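Automation at the Sowa building: what changes for staff

Since Monday, December 2, 2024, the room-cleaning crew at Sowa has been working on a new schedule. The overnight wipe-down of hallways and the laundry carts are now handled by machines supplied by Volance. The bathrooms stay with people for now, and part of the crew has moved over to teaching that work by hand.

No positions were cut. Of the 16 people on the crew, 8 asked to be trained for the new task and all of them were accepted. They keep their hourly rate and their seniority. The shift is shorter, and there is no night work.

In November the group recorded 2657 short sessions, more than 832 of them at the sink.

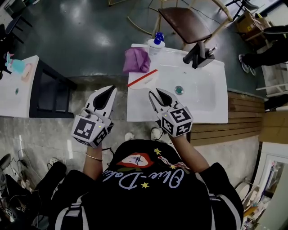
The most common complaint so far is sore wrists. Breaks have been moved up to every hour, and anyone who wants to go back to regular cleaning can do so with a week's notice. Two people already have.

The Flolholm site will follow the same plan next year. Sign-up sheets are at the front desk, and questions about pay should go to the office, not to the Volance staff on the floor.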